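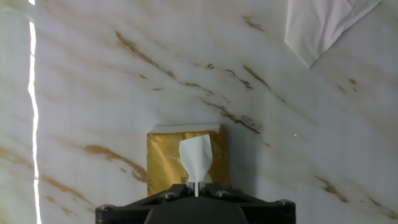 Traltside tenants will pay for new kitchens through their rent for years to come under a plan made public on Jul 17, 2025, and the case for it is thinner than the brochure it comes in. Nammont, which owns the Ayaaba apartments on the east side of town, wants to replace the kitchens in every unit, starting next March. The look it has settled on is the one in every second home listing these days: a white marble pattern with slanting veins of gold, tan and brown. The company calls this "a lasting improvement to daily life." Tenants who have spent two winters asking for new windows may have another name for it.

The price is $3,945 per kitchen. Nammont says it will recover the money through a rent increase of $30 a month, which it describes as modest. Maybe so, but the brochure leaves the division to the reader. At that rate a kitchen is paid off in its 132nd month, near the end of year 11. The brochure doesn't say what happens to the extra $30 after that. Asked whether the rent would go back down, the company replied that it "reviews all rents on a regular basis."

Then there is the survey. Nammont says tenants "strongly back" the upgrade, and gives the share in favor as seven in ten. What it mentions only in a footnote is that the forms went to 1,341 households in all its buildings and that 437 came back. That is about one in three, and the footnote doesn't break out how many of those replies came from Ayaaba. The form also asked whether people would like a "brighter, more modern kitchen" without mentioning the rent. Most of us would tick yes to that. I'd tick it twice.

The supplier is Stelum, which also did the kitchens in Nammont's own rental office. No other bids are listed. Nammont says it asked for prices "across the market" and picked the best value, but it would not say who else was asked or what they quoted. It is a private company and doesn't have to. Still, when the bill is handed on to tenants line by line, a look at the losing offers would not be much to ask for.

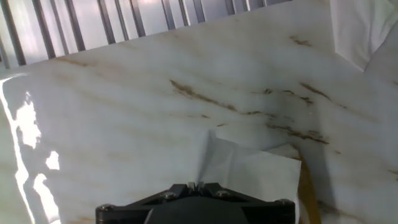 Sieglinde Baumgart thinks the critics are being unfair. Her kitchen at Ayaaba is older than her daughter, she told the tenants' meeting, two of the drawers have no bottoms, and she would rather pay $30 a month for something she uses three times a day than wait for a perfect plan that never comes. The people complaining loudest, she added, are the ones who already put in their own cabinets. She got a fair amount of applause, and it is a reasonable point. Some of these kitchens are in a bad way and have been for a long time.

But that argument works just as well for fixing the worst ones first, and Nammont hasn't offered to do that. Every unit gets the same package, including those redone four years ago after the pipe burst on the second floor. A tenant who doesn't want the new kitchen can't turn it down. One who moves out before the work is done will simply leave the increase to whoever comes next.

The claim that the kitchens will last is also hard to test. The brochure promises surfaces that "keep their beauty for decades." The warranty printed on its back page runs for five years and leaves out heat marks, scratches and "normal changes in appearance." Stelum did not answer a question about how it arrived at decades. A company spokesperson did say that the marble look remains very popular, and it surely does. So did avocado green for a while, and some tenants at Ayaaba are old enough to have cooked in it.
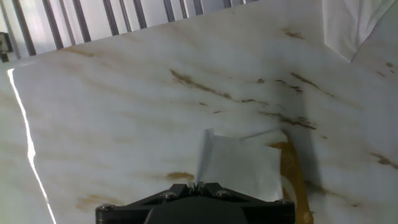

White marble pattern with tan and brown veining, with dark metal bars behind.

As for the windows, Nammont says they are "under review" and that no budget has been set. The same words appeared in its letter to tenants last year. Several people at the meeting asked whether the two jobs could be swapped, with windows first and kitchens after. They were told the kitchen prices had been agreed and would go up if the work was put off. How much they would go up, the company couldn't say.

Tenants at Ayaaba can send written comments to the Nammont rental office in Traltside until the end of next month. The company says it will read all of them. It has not said whether any of them could change the plan, and the notice about where to park during the work has already been put up in the lobby.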